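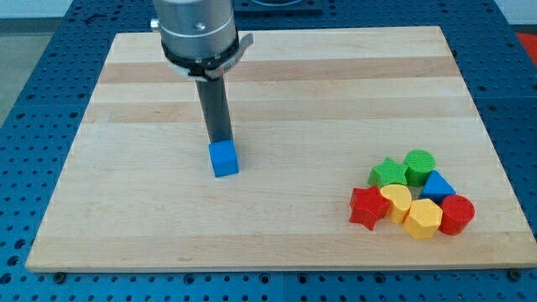 *Blue cube over the board.*

**Prestarau folding kneeler, three stars**

I bought this in January for the back pew at Plorville, where the built-in kneeler gave up years ago. It cost $188, and the padding is excellent. My knees have no complaints. The hinge, however, groans like a deacon at budget time, always during silent prayer. Oil bought us two quiet Sundays. Teodoro Huerta swears by the Lendau model, but that one runs $227 and only comes in maroon. I'd buy the Prestarau again for home use. For Lent, get the Lendau.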